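Bench Practice, Handout 2: Clearing and Storing Small Labware
Instructor: Ji-hoon Baek
Revised Jan 7, 2020

2.1 Scope
This handout covers tubes, racks and the lidded plastic boxes used for dry storage. Glassware and sharps are treated separately in October.

2.2 Order of work
Remove the lid before anything is picked up from the bench. Lay it upside down, to one side of the box, with the rim facing up. A lid leaned against the box tends to slide, and a lid left on top has to be moved twice.

Capped tubes go in first, then the rack. Check each cap by hand. A tube laid across a rack counts as unstored — either seat it in a hole or put it in the box. Packaging is handled last.

Lid and box positions, bench 2:

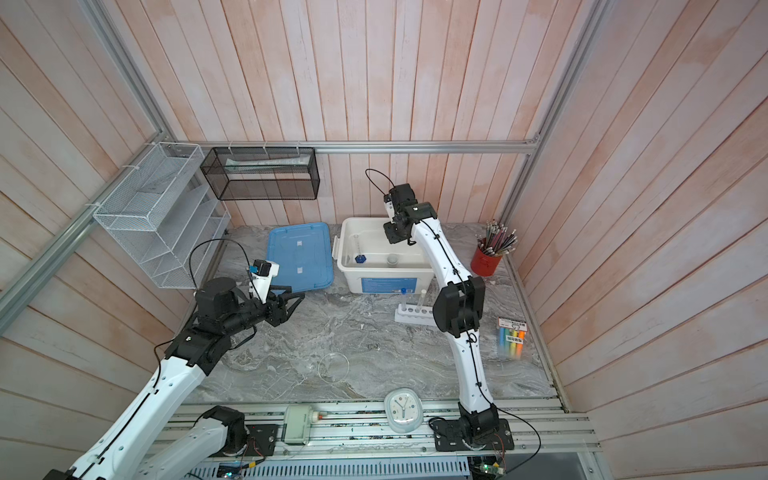
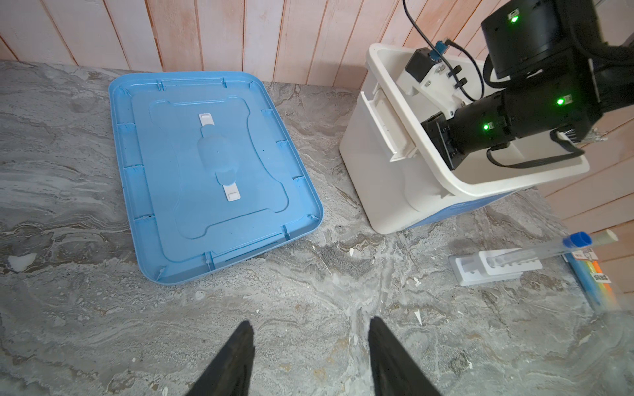

2.3 Inspection of the lid
Before closing, check the inside of the rim for grit and wipe it with a dry cloth. Both latches must move freely. If one sticks, set the lid aside and enter the box number in the Finlow log. Do not force it; a cracked latch means the whole box is withdrawn.

2.4 Labels
One label per box, one per lid, same number on each. Numbers run from 1 to 256. Old labels are peeled off completely before new ones are applied. Lids and boxes are not interchangeable between the Molto and Holtia sets, although some will appear to fit.

2.5 Loading limits
Maximum load per box is 2000 g, contents only. No more than 60 tubes per box, regardless of size. Wall baskets are for light items in current use and are emptied at the end of each session.

2.6 For next time
Read the Obeidat storage sheet, sections 1 and 2. Bring a completed inventory form for your own bench — one line per item type, with box number and date of last check.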